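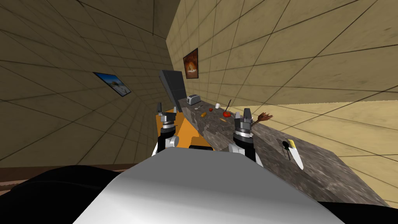
Kitchen with tiled room and long gray granite counter (computer rendering).

Frequently Asked Questions: Municipal Council By-Election, Inthanon Ward
Office of the Municipal Clerk, City of Asum
Last updated: 17 Jun 2025

The answers on this page are provided for general information. Where they differ from the Municipal Elections Ordinance, the Ordinance applies.

Why is a by-election being held?

The seat for Inthanon Ward became vacant when the sitting council member resigned before the end of the term. The Ordinance requires a by-election when more than 300 days of the term remain. The person elected will serve for the rest of the current term and may stand again at the next general municipal election.

Who may vote?

You may vote if you are a citizen, are at least 18 years old on election day, and have your principal residence within the ward. Owning property or operating a business in the ward does not by itself give a right to vote. Students who live in the ward during the school year may register there or at their family home, but not at both.

I moved within the city this spring. Which ward am I in?

Ward boundaries follow the map adopted by the council before the last general election. Zitel Road is divided: addresses on the north side are in Inthanon Ward, and addresses on the south side are in Harbor Ward. If you are uncertain, telephone the Clerk's office and give your street address. Staff can confirm your ward but cannot change your registration by telephone.

How do I register?

Registration forms are available at City Hall, at both public libraries, and by mail on request. A completed form must be accompanied by a copy of one document showing your name and current address. A lease, a utility bill, or a bank statement is acceptable. Mobile telephone bills are not accepted.

Forms received after the close of registration will be processed for the next election.

Where do I vote?

Your polling place is printed on the voter card mailed to your address. There are four polling places in the ward. The Zitel Road School is not in use for this election while repairs to its main entrance are under way; voters formerly assigned there should go to the Inthanon Community Hall, Room 131. The hall may be entered without steps from the parking lot.

What must I bring?

Bring one form of photo identification. The voter card is helpful but is not identification and is not required. A voter without photo identification may sign a declaration before the presiding officer and cast a provisional ballot. Provisional ballots are reviewed before the result is certified.

May I vote by mail?

Yes. Any registered voter may request a mail ballot, and no reason need be stated. The ballot must reach the Clerk's office by the time the polls close on election day. A postmark is not sufficient. Voters who have requested a mail ballot but wish to vote in person must surrender the unused ballot at the polling place.

Is assistance available to voters with disabilities?

A voter may be assisted by any person of his or her choice, except a candidate or a candidate's agent. Large-print sample ballots and magnifiers are kept at every polling place. Curbside voting may be requested on arrival.

How does a person become a candidate?

A candidate must be eligible to vote in the ward and must file a nomination paper signed by at least 200 registered voters of the ward. Each voter may sign for one candidate only. Where a voter has signed more than one paper, the signature counts for the paper filed first. Candidates are advised to collect more signatures than the minimum.

What are the rules on campaign signs?

Signs may be placed on private property with the consent of the owner or tenant. They may not be attached to utility poles, street trees, or traffic signals. Signs placed on public land will be removed and held at the Public Works yard for 14 days.

How are the votes counted?

Ballots are counted by hand at City Hall after the polls close. Each candidate may appoint two observers. Observers may raise objections with the presiding officer but may not handle ballots. Turnout in the last by-election was around 950, and an unofficial result was posted the same night.

What happens if the result is a tie?

A recount is held automatically. If the recount also produces a tie, the Ordinance provides for the seat to be decided by lot in a public session.

How do I report a problem or make a complaint?

Concerns on election day should be raised first with the presiding officer at the polling place. Written complaints should be addressed to Benvinda Torres, Municipal Clerk, and must be signed. Questions on nominations and campaign finance should be directed to Kulap Limsakul, Deputy Clerk for Elections.

Is this information available in other languages?

Printed copies in Spanish and Thai may be requested at the City Hall front desk. Other languages are provided on request where a translator can be arranged.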